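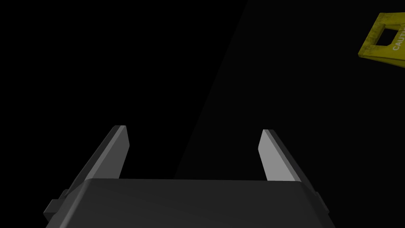 How to choose a torch without believing the box

Guides > Outdoors > Lights

I have bought too many torches on the strength of a big number. The last was a Preltetex that claimed 3,000 lumens, and I doubt it managed that for longer than it takes to find your keys.

1. Ignore the headline figure. It is usually the brightest burst, measured at switch-on. Look for a runtime chart, and if the maker doesn't print one, draw your own conclusions.

2. Charge it fully, then run it on high indoors. Note when it first dims. Mine sagged after 5 minutes.

3. Take it somewhere properly dark. I use the lane behind Ditdale, well away from the street lamps. Pick a gatepost and see if you can make out the latch. A wide beam that looks splendid on a bedroom wall may be useless here.

4. Try the low setting too. You will use it far more than high, and on cheap torches it often flickers.

5. Be wary of "waterproof". My Grirna says so on the packet but gives no depth or rating – I keep it in a bag.

For walking home or checking the shed, a modest torch that holds its output will do. I still wouldn't pay extra for a "tactical" one.

Updated 2022-02-27

Contact | Copyright Ditdale Night Walks | Back to top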